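홈 글목록 태그 방명록 검색

간식 상자 정리 기준 메모

지난 2월에 만든 분류표가 더 이상 맞지 않아 기준을 새로 정했다. 당시 표는 구입처 기준이었고, Wasent에서 주문한 묶음과 Kudach 매장에서 집어 온 낱개가 섞이는 순간 쓸모가 없어졌다. 이번에는 포장 형태와 눌림 강도만 본다.

1차 분류는 셋이다. 질소가 든 포일 봉지, 비닐에 싼 빵과 파이류, 종이 상자에 든 것. 포일 봉지는 부피가 크고 가벼워 위로 올린다. 겹이 있는 페이스트리는 한 번 눌리면 부스러기가 포장 안에 그대로 남으므로 봉지과자보다 늦게 넣는다. 종이 상자는 벽면에 세운다. 날짜와 바코드가 있는 면을 위로 향하게 두면 나중에 하나씩 뒤집을 필요가 없다.

상자는 뚜껑과 몸체를 모두 쓴다. 뚜껑은 깊이가 얕아 임시 적치용으로 맞고, 몸체는 최종 보관용이다. 작업은 식탁보를 깐 탁자에서 한다. 천이 있으면 비닐 포장이 미끄러지지 않는다. 무늬가 복잡한 천에서는 작은 포장이 눈에 잘 안 띄는 단점이 있지만 교체할 정도는 아니다. 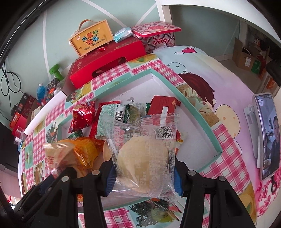
적치 순서는 무게보다 모양을 우선한다. 둥근 것끼리 붙이면 사이에 빈 공간이 생기므로 그 틈에 막대형을 세로로 꽂는다. Curer 칸막이를 써 본 적이 있는데 칸 폭이 고정이라 둥근 케이크가 걸렸다. 칸막이 없이 막대형 포장으로 구획을 나누는 편이 공간 손실이 적었다.

소비기한은 2단계로만 나눈다. 50일 이내는 앞쪽, 그 이후는 뒤쪽. 더 잘게 나누면 유지가 안 된다. 빵류는 거의 전부 앞쪽으로 간다. 웨하스와 크래커는 대체로 뒤쪽이고, 개봉한 것은 기한과 무관하게 상자에 다시 넣지 않는다.

한 상자의 상한은 12개로 잡았다. 넘기면 뚜껑이 뜨고, 뚜껑이 뜨면 위에 다른 것을 쌓을 수 없다. 남는 분량은 Tufa 밀폐용기로 옮긴다. 용기는 높이가 낮아 빵은 안 들어가고 납작한 봉지만 들어간다.

분류 중에는 한꺼번에 쏟아 놓고 시작하는 것이 빠르다. 상자 안에서 골라내면 같은 것을 두 번씩 집게 된다. 탁자에 펼친 다음 잘 눌리지 않는 것부터 채우고, 빵은 마지막에 빈 자리를 보고 넣는다. 장식류와 잡동사니는 별도 상자로 보낸다. 간식과 같은 상자에 넣으면 모서리에 비닐이 찢어진다.
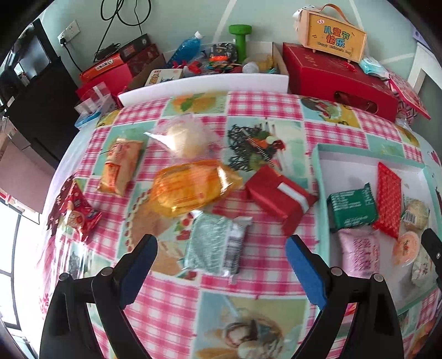
지난번 분류표 글에 달린 댓글 하나는 의견이 달랐는데, 빵류는 애초에 상자에 넣지 말고 바구니에 따로 두는 게 맞다고 했다. 상자 뚜껑을 닫아 두면 안 보이고, 안 보이면 기한을 넘긴다는 것이다. 자기 집에서는 봉지과자만 상자에 넣고 나머지는 전부 꺼내 둔다고 적었다.

기한 관리만 보면 그쪽이 낫다. 다만 바구니는 위에 쌓을 수가 없어 선반 한 층을 통째로 차지한다. 우리 집 선반은 깊이가 300mm라 상자 하나를 놓으면 앞에 여유가 거의 없다. 당분간은 빵이 든 상자만 뚜껑을 열어 두고, 분류표에는 '개방 보관' 열을 하나 추가한다. 라벨은 뚜껑이 아니라 몸체 옆면에 붙인다. 뚜껑끼리 바뀌는 일이 잦다.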